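### 3.2 Toy Food and Small Household Items

Play food makes up the larger part of the Leite set. We chose it over real produce for practical reasons — it keeps its shape, and a pepper bought in December matches one bought in June. Pieces came from mixed secondhand lots, so scale is uneven. A toy pepper can be nearly as large as the pot meant to hold it, and we left such mismatches in.
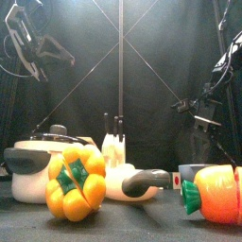 *Figure 2. Toy pressure cooker and yellow bell pepper on the black tabletop. Photo: Heloísa Andrade.*

Cookware was entered under the name a child would use. The pressure cooker is therefore listed as "pot," with its type in a second column. Miranda and Shirima named all 112 items separately and disagreed on 46, mostly lids and fruit slices. Lins settled these on a Monday afternoon.
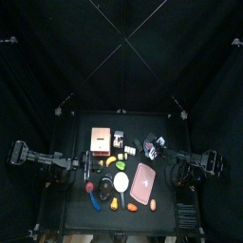

Lids were the harder case. A lid lying apart from its pot was given its own entry, while a lid in place was counted as part of the pot. Fruit was named by kind where both readers agreed and by color where they did not, giving entries such as "orange fruit." Brushes, spatulas and trays went under "household," whatever their size. The full list follows the column order used in the earlier Warnia list.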